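Projektbericht: Wie wir in der WG essen (und warum meistens alleine)

Eigentlich wollte ich etwas über Mensapreise machen. Dann saß ich im November mit Yasmine Hegazy in der Küche unserer WG, wir aßen beide Nudeln, aber zu verschiedenen Zeiten und aus verschiedenen Töpfen, und da war das Thema plötzlich da. Wer kocht in einer WG für wen? Und wann setzen sich Leute wirklich zusammen an einen Tisch?

Mein Betreuer Tsung-han Chow fand die Frage erst zu groß, womit er natürlich recht hatte. Wir haben uns dann auf das Wohnheim Clelside geeinigt, weil ich dort Leute kenne und die Wohnungen alle gleich geschnitten sind. 9 WGs haben mitgemacht, zusammen 27 Personen. Alle haben ein Essenstagebuch geführt: Uhrzeit, was es gab, wer dabei war, wer gespült hat. Am Ende hatte ich 167 brauchbare Einträge und einen ziemlichen Berg Zettel, denn die Online-Version wollte fast keiner benutzen (meine Schuld, das Formular war auf dem Handy eine Katastrophe).

Was mich überrascht hat: Das gemeinsame Essen hängt kaum daran, wie gut sich die Leute verstehen. Kazue Takagi erzählte mir im Interview, dass sie ihre Mitbewohnerinnen sehr mag und trotzdem fast immer am Schreibtisch isst. In einer anderen WG gab es dauernd Krach um den Putzplan, aber abends saßen alle zusammen, einfach weil einer gern große Portionen kocht. Entscheidend scheint also zu sein, ob jemand anfängt. Wenn ein Topf auf dem Herd steht, kommen die anderen dazu — auch die, die angeblich schon gegessen haben!

Das zweite große Thema war der Tisch selbst. In mehreren Küchen war er vor allem Ablage für Post, Laptops und Wäsche.
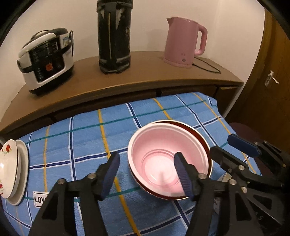
Renji Minami hat mir dazu den schönsten Satz des ganzen Projekts geliefert: »Wenn der Tisch frei ist, habe ich Hunger.« Seine WG räumt ihn seit dem Tagebuch jeden Nachmittag ab, und zwar freiwillig. Ob das am Projekt liegt oder am neuen Mitbewohner, kann ich nicht sagen.

Beim nächsten Mal würde ich die Interviews vor den Tagebüchern führen. Manche Einträge (»Reste, wie immer«) habe ich erst im Gespräch verstanden, und da konnten sich die Leute oft nicht mehr erinnern. Das Spülen habe ich leider nur halb ausgewertet, da fehlten zu viele Angaben. Asuka Kawaguchi übernimmt meine Zettel und schaut sich genau diesen Teil in ihrer Hausarbeit an.

Abgegeben am 20.6.20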